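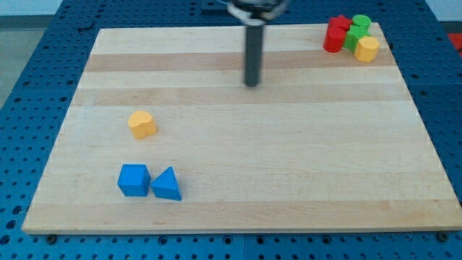

Vemia Shape Blocks: Data Card and README

Maintained by Hongmei Han and Edivaldo Bragança

Summary

Vemia is a catalog of tabletop arrangements of small colored shape blocks on a striped wooden board. Each record stores one arrangement as a photograph, a plain-text layout file and a short note. The catalog was put together for work on grouping and spatial language: which pieces people treat as a cluster, what they call a piece that is partly hidden, and how they use words like "behind" and "next to" when the pieces differ in height and outline.

The current release holds 1342 records. Earlier drafts circulated under the name Lei and should not be mixed with this one, as the shape codes were changed in between.

Contents of the release

photos/ — one photograph per record
layouts/ — one text file per record, same base name as the photograph
notes/ — free-text notes, present only where the person laying out the blocks wrote one
splits/ — record lists for the Tullow and Hiltholm sets
CHANGES — edits since the Lei drafts

Materials

Board. A rectangular board built from parallel strips of light wood. The strips alternate between pale cream and a darker honey tan. Two of the darker bands lie toward the far side and serve as reference lines in the layout files, where they are called band 1 (farther) and band 2 (nearer). Grain and color vary along each strip, so color thresholds tuned on one part of the board may fail on another.

Table. The board rests on a blue table with a regular grid of round holes. The holes are not used as a coordinate system. The board is screwed to the table at its near corners, though its angle changes slightly between sessions.

Blocks. Cylinders and cross-shaped blocks in several colors, among them red and green. The cylinders have a smooth curved side that picks up highlights, and a red one can read as almost white along a narrow vertical strip. The cross-shaped blocks have arms that project past the pieces in front of them, which makes them useful for occlusion records and awkward for outline tracing.

Layout file format

One line per block, fields separated by a single space:

color shape region pose visibility

color is a lowercase word. shape is cyl, cross or other. region is one of nine board regions, named from the viewer's side (far-left, far-mid, far-right and so on down to near-right). pose is upright, flat or leaning. visibility is full or part.

Sample lines from a far-right cluster:

red cyl far-right upright full
red cross far-right upright part
green cyl far-right upright part

Blocks are listed left to right as seen by the viewer. Ties are broken by listing the nearer block first. Where a block is hidden enough that its outline could be read as either a cross or a star, the code is other and the note says so. Please do not "correct" these to cross.

Splits

Tullow contains arrangements with a single tight cluster and the rest of the board clear of blocks. Hiltholm contains arrangements spread over 2 or more regions. No record appears in both.

Labeling

Each layout file was written by one person and read by a second. Disagreements over color were rare. Disagreements over visibility were common, and 4 records were withdrawn when no agreement could be reached. Their numbers have not been reused, so gaps in the sequence are expected.

Known issues

Region labels near a boundary are unreliable. A cluster that straddles far-mid and far-right is assigned to whichever region holds more of its blocks.

Block material is not recorded. Several finishes look alike in photographs and the field was dropped after the second draft.

Lighting was not controlled. Records made late on a Saturday afternoon tend toward a warmer cast, and honey-tan strips may be mistaken for band 1 or band 2 if the board edge is out of view.

Notes are uneven in length and spelling and have been left as written.

Corrections

Send the record number, the line in question and the proposed replacement to Edivaldo Bragança. Questions about the region scheme or the splits go to Hongmei Han. The next set of corrections will be merged in November.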